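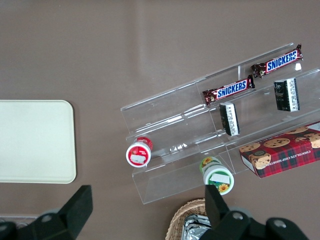
Why does a cake get bigger in the oven?

Have you ever peeked through the oven door while a cake was baking? When it goes in, the batter sits low in the pan like a thick puddle. Half an hour later it has puffed right up, and if you cut a slice and look closely you'll find that it is full of tiny holes. Those holes are the secret!

Every hole was once a bubble of gas. Some of the bubbles are plain air, which gets trapped when you beat the butter and sugar together (that's why your arm gets so tired). The rest come from baking powder. Baking powder is a mixture of dry powders that don't bother each other at all while they sit in the can. Add something wet, like milk, and they start to fizz, and the gas they make is carbon dioxide – the very same gas that tickles your nose in a soda.

Then comes the heat. Gas takes up more room as it warms, so all those little bubbles swell and push the batter upward. When water reaches 100 degrees Celsius it turns into steam, and the steam gives a push too.

But why doesn't the cake fall flat again when it cools? We have the eggs and the flour to thank for that. Think of a runny raw egg and then a firm boiled one. The egg in your batter sets in the same way, and the flour gets stiff along with it, so there are soft walls around every bubble.

Teodoro Sarmiento, who bakes for the school fair in Urkbridge every March, likes to tell his young helpers that a cake is "a sponge you're allowed to eat." He also asks them, very kindly, to keep the oven door shut. A rush of cool air can make the middle sink before the walls are firm.

Would you like to see the fizz for yourself? Ask a grown-up for 2 teaspoons of baking powder, put it in a glass, and pour in a little warm water. Now put your ear close and listen – can you hear it crackle?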